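27 February 2020

So the robotics club is back on, and I have been a terrible blogger about it. Last time I wrote, in November, we had just picked our project for the spring contest and were arguing about names. We ended up with two arms called Lencho and Felel, and a team called Clorkirura, which looks great on a T-shirt and which no announcer will ever get right.

Everything is happening in the simulator for now. We get the lab at Misent for two hours a week, and the real hardware has a waiting list, so the rest of the time I'm at my kitchen table with a laptop fan screaming at me. I kind of love it? You can crash an arm into a table all evening and the only thing you have to fix is your own code. 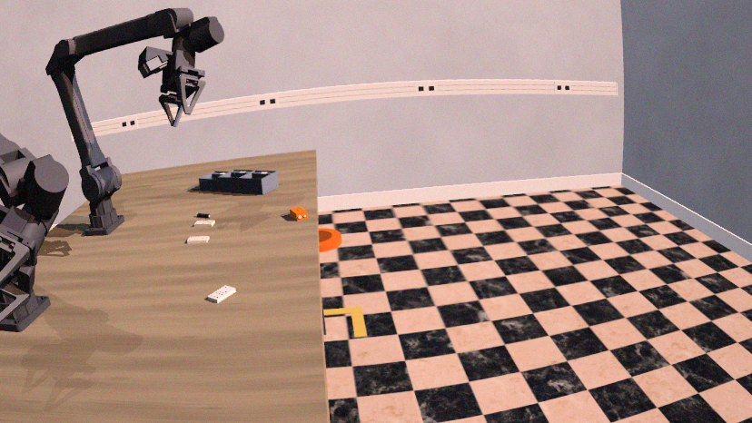
My part is the sorting task. The idea is simple - both arms share one table, pick up whatever is lying around and put it in the tray without hitting each other. Writing it is a different story. I started with the domino, figuring a flat tile with dots on it would be the easy one, and then spent six evenings on it. It sits at a diagonal, so the gripper has to turn to match before it comes down, and my first version turned the wrong way every single time. The orange block over by the tray is chunky and much friendlier to grab, but it's so close to the edge of the table that I get nervous just looking at it.

I'm on run 282 as I write this (yes, I keep a log, and no, you can't see the comments in it). The arms mostly stay out of each other's way now. What I still need is a decent rule for who goes first when they both want the same piece. Right now Lencho always wins, which is hardly fair to Felel and also pretty slow.

Next meeting I'm supposed to demo this in front of everybody, so if you know anything about path planning and feel like sharing, the comments are open. Please use small words!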